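We use cookies to keep you signed in and to remember your settings. By continuing you agree to our cookie policy. Accept all | Manage

OK I have been quietly obsessed with one thing since August and I finally have to post about it. Map folding! As in, how paper maps get folded, and why some open like a dream and others turn into a wrestling match in the passenger seat. Thread.

It started with a box at a yard sale. Seven dollars, no label, full of road maps and hiking maps and a couple of bus maps from towns I've never set foot in. I took it for the covers. I stayed for the creases.

So most road maps use what people call an accordion fold. You pleat the sheet back and forth the long way until you have a tall skinny strip, then you fold the strip down to pocket size. Simple. Machines love it. Your hands learn it after a while.

The trouble is the corners. Every spot where two creases cross gets bent both ways, over and over, and the paper fibers give out right there first. Pick up any map that's had a real life and hold it to a window. Little stars of daylight at every crossing. I love those.

My best one is a hiking map that has clearly been on a lot of wet trips. There's a hole right where the campground should be. Somebody has penciled "camp" next to it with an arrow pointing into the hole!

Then there's the Miura fold, and this is where I lost a whole weekend. The creases going one way are straight, but the ones going the other way zigzag a little, so all the panels are slanted parallelograms and no rectangles anywhere. Pull two opposite corners and the whole sheet opens in one motion. Push and it closes. I made my sister do it eleven times at dinner.

It's named after the Japanese astrophysicist Koryo Miura -- sorry, I promised myself no history lecture. Look him up though. The fold was worked out with solar panels in mind, and it also happens to be great for a map of your neighborhood.

How to try it: take a plain letter sheet and fold it into five strips the long way, back and forth. Now fold the skinny strip across, but at a slight angle, maybe six degrees off square. Next fold comes back parallel to the edge. Then angle again. Keep going to the end, open it all up, and work every crease so the zigzags alternate up and down.

The first one will look terrible. Mine looked like I'd sat on it. Third one worked and I yelled.

Use thin paper!! Thick paper fights you at the crossings. The stuff they print flyers on is fine. Printer paper is fine too if you run a fingernail (or a spoon, the back of a spoon is perfect) down each crease.

I asked in the replies last month if anyone else collects these and heard from Roald Wikström, who has 563 city maps sorted by fold instead of by city. BY FOLD. He has a whole drawer for ones that open from the middle. Roald, if you're reading, I think about that drawer a lot.

He also mailed me a spare from a publisher called Tkachenko, which I'd never heard of. Town map, two colors, and it opens like a book -- there are slits cut along the center so you can flip to any section and never unfold the whole thing. You read it standing at a bus stop in the wind. Brilliant.

I tried copying the slit idea with a trail map I printed at home. Cut one slit too far. Now I have a trail map in two pieces and a new respect for whoever ran the cutting at Tkachenko.

A few people asked about the plastic-feel ones. Those are usually synthetic sheets and they're a whole different animal. The one I carry is on a stock called Plaramex and you can crumple it in your fist, stuff it in a pocket, get rained on, whatever. But it never takes a sharp crease. It always wants to spring back a bit, so closed it's twice as fat as paper.

For hiking I'd still take it. For the joy of it, paper, every time.

Size matters more than I expected. My biggest is 60 inches across when it's open, and I can't fold it alone on my kitchen table. You need the floor, or a second person who won't argue about which panel goes first. (We argued. The cover ended up on the inside.)

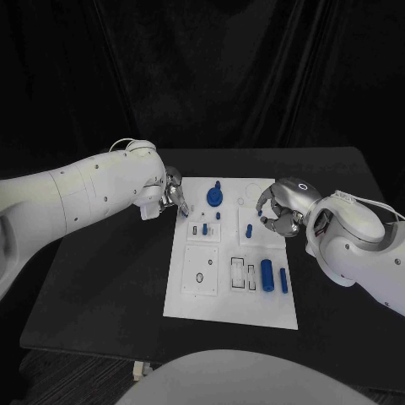
Trick for refolding a big one, and this changed everything for me: don't start from the cover. Lay the sheet out flat and look for the crease that runs the full length with no wobble in it. That was the first fold. Do that one, and the next longest crease after it, and the paper pretty much takes you home.

If a crease has been folded the wrong way at some point you'll feel it, it goes soft and floppy and wants to go in both directions. Go slow there. Flatten it under a heavy book overnight and try again in the morning.

Tape question, I got this one three times: please no regular clear tape on the back. It goes yellow and sticky and then it cracks right beside the old tear. Thin mending tissue and wheat paste if you care about the map. If it lives in your glove box, do what you want, I'm not your mother.

Currently on the table: a ferry map that folds into a triangle. A triangle! I've opened it twice and closed it once. If anyone knows how this thing goes back together, my replies are open, and I will gladly trade you a duplicate bus map for the answer.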